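Nendama 장면 팩 README

Falley 플래너를 돌려 볼 때 쓰는 시뮬레이션 장면 모음이에요. 원래는 제 노트북 폴더에 굴러다니던 스크립트였는데, 같은 걸 세 번째 복사하다가 그냥 저장소로 뺐습니다. 버전은 4이고, 3 이하에서 만든 설정 파일은 안 읽혀요(죄송!).

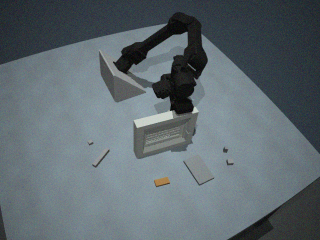
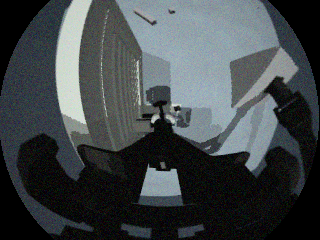
둘 다 렌더링 화면이고, 뒤쪽은 그리퍼가 같이 보이는 원형 시야예요.

제가 이 팩에서 제일 오래 붙잡고 있었던 건 충돌 형상이에요. 렌더링용 메시를 플래너에 그대로 넣으면 너무 느려서 Mohmand라는 작은 변환기를 하나 짰거든요. 물체를 볼록한 조각으로 나누고 조각 수에 상한을 둡니다. 기본값은 물체당 5개예요. 흰 삼각 쐐기 같은 건 조각 하나면 끝이라 그리퍼가 모서리 바로 옆까지 내려가도 거리 계산이 깔끔한데, 앞면에 가로 살이 줄줄이 있는 흰 상자는 얘기가 다릅니다. 살 사이 틈까지 살리려면 조각이 끝도 없이 늘어나요. 그래서 그릴 부분은 그냥 막힌 판으로 취급합니다. 틈에 손가락을 넣는 과제를 만들고 싶으면 grille_solid를 false로 바꾸고 커피 한 잔 내려 오세요 ㅎㅎ

실행은 이렇게 합니다.

pip install -e .
nendama build --scene table
nendama plan --scene table --max-iter 2000

max-iter를 안 주면 210에서 멈춰요. 디버깅할 때 빨리 실패하라고 낮게 잡아 둔 값인데, 이걸 모르고 경로가 없다고 이슈를 올리시는 분이 꽤 있어요. 일단 올려 보고 다시 돌려 주세요.

시야 설정은 views.yaml에 있습니다. table은 작업대를 멀찍이서 보는 시점이고, hand는 왜곡이 들어간 원형 시야예요. hand를 인식 쪽 입력으로 쓸 때는 그리퍼 마스크를 꼭 켜세요. 저는 이걸 빼먹고 반나절 동안 손가락을 장애물로 잡는 플래너랑 싸웠습니다... 원 바깥의 검은 모서리도 마스크에 같이 들어가 있으니 따로 자를 필요는 없어요.

알려진 문제

작은 큐브를 얇은 판 위에 올리면 가끔 미끄러집니다. 접촉 파라미터 문제 같은데 아직 못 잡았어요.
Osuvard 형식으로 내보내면 색 정보가 날아갑니다. 형상이랑 자세는 멀쩡해요.
hand 시야의 깊이 값은 원 가장자리로 갈수록 믿지 마세요. 왜곡 보정을 8월에 다시 짤 생각입니다.

새 물체를 추가하고 싶으면 objects 폴더에 메시랑 질량만 넣고 nendama check를 돌려 보세요. 통과하면 PR 편하게 보내 주시고요, 단위는 미터입니다. 밀리미터로 보내시면 집채만 한 큐브가 나와요.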